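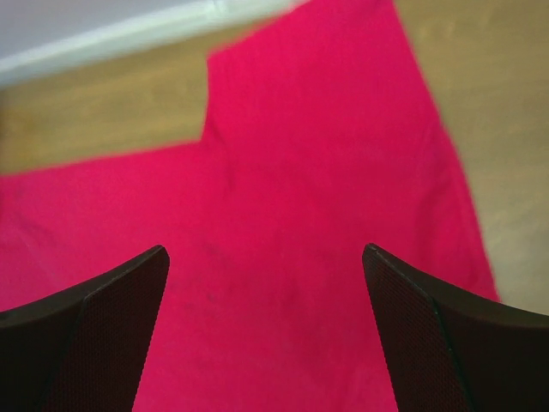
Figure 3. Fingers open above the cloth, textured pads facing each other.

Section 3: Fitting, Checking and Cleaning the Tarkico Finger Pads

Welcome back! By now your arm should be bolted down, powered up and homed, and if it isn't, please go back to Section 2 and get that sorted first. This part of the guide covers the two pads on the inner faces of the gripper fingers, which do most of the hard work when the arm is handling cloth, and which are also the part that owners most often forget to look after.

Set aside a quiet half hour the first time through. Later on you'll find it goes a good deal faster, and plenty of people end up doing it while the kettle boils.

What you'll need

The pad kit, part 385 (two pads, left and right, plus the alignment strip)
The small hex key from the lid of the arm's case
A soft brush, and a lint-free cloth that is damp but not dripping
A flat-laid cotton garment or towel for the test at the end

CAUTION: Press the stop button and switch the arm off at the wall before your hands go anywhere near the fingers. A paused program is still a running program, and the fingers can close without any warning.

3.1 Removing the old pads

1. With the arm still on, open the Jostine control screen and choose Service, then Open Wide. Wait for the fingers to stop moving.

2. Press the stop button, switch off at the wall, and give the arm a minute to settle. It may sag a little as the motors let go, so keep one hand under the forearm.

3. Turn the wrist until you can get at the inner face of the left finger comfortably. You can do this by hand, slowly, and it should feel stiff but smooth.

4. Loosen the retaining screw at the back of the finger by 2 full turns. Leave it in its hole.

5. Slide the pad toward the tip and lift it away. If it sticks, wiggle it gently from side to side. Please don't pry under the edge with a screwdriver, however tempting it looks!

6. Do the same on the right finger.

Note: The pads are handed, and they look very much alike. There's an L or an R molded on the back of each one. Check it before you throw the old pair away, so you have something to compare against.

3.2 Fitting the new pads

1. Brush out the channel in each finger. Lint likes to pack itself into the bottom corner, and a pad sitting on a bit of fluff will never lie quite flat.

2. Slide the left pad in from the tip with the textured side facing inward, and push until you feel it seat.

3. Lay the alignment strip along the face of the pad. If you can see daylight under the strip, take the pad out and brush the channel again.

4. Tighten the retaining screw until it's snug, and then stop. Overtightening bows the pad in the middle, and a bowed pad only grips at its two ends.

5. Repeat on the right, then bring the fingers together by hand and look at them from the side. The tips should arrive level with each other.

3.3 Setting the opening

1. Switch the arm back on, let it home, and stand clear while it does.

2. In Jostine, go to Gripper, then Travel, and enter 98 in the box marked Full Open. The value is in millimeters.

3. Press Cycle and watch the fingers open and close 3 times. Listen as well as look. A click on closing usually means one pad is sitting a hair proud of its channel.

4. Save the setting. It's surprisingly easy to walk away without doing this, and then the old value comes back the next time you power up.

3.4 The cloth test

Lay your test garment out on the floor or table, with open space all the way to the sides. You don't need to iron it or smooth it perfectly. A few creases are welcome, as they give the fingertips something to take hold of.
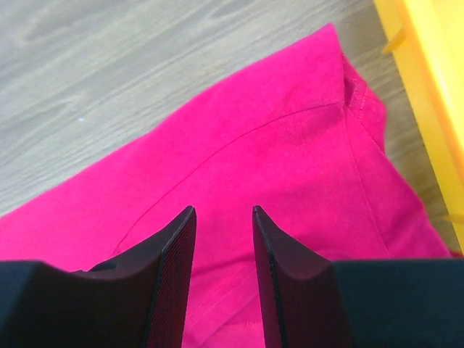
Bririco Gripper Support, Appiah Workshop

1. Jog the arm until the fingers are open over the garment, near a seam if it has one. A pink knit garment, like the one shown with this test, stands out well against a pale floor and makes the fingertips easy to follow.

2. Keep bins, trays and baskets away from the path of the wrist. Remember that the arm will be wider than the fingers when it turns.

3. Lower slowly, using the smallest jog step, until the tips just touch the fabric.

4. Press Pinch and wait for the green tick on the screen.

5. Raise the arm by a hand's width. The fabric should come up in a neat fold and stay there when you give it a light tug.

6. Lower again, press Release, and check both pads for loose threads.

If the cloth slips out of one side only, go back to 3.2 and reseat the pad on that side. If it slips evenly from both, wipe the pads with your damp cloth, let them air dry and try once more before you order anything.

CAUTION: Never clean the pads with solvent, furniture polish or fabric softener. Softener in particular leaves a slick film in the texture that is very hard to get out again.

3.5 Everyday care

Brush the pads after each session with fuzzy fabrics such as towels or fleece. For smooth shirts, once a week is plenty. Store your spare pads flat in their sleeve, out of the sun, and keep the hex key in the lid where the next person will find it.

Continue to Section 4, Wrist Cable and Strain Relief.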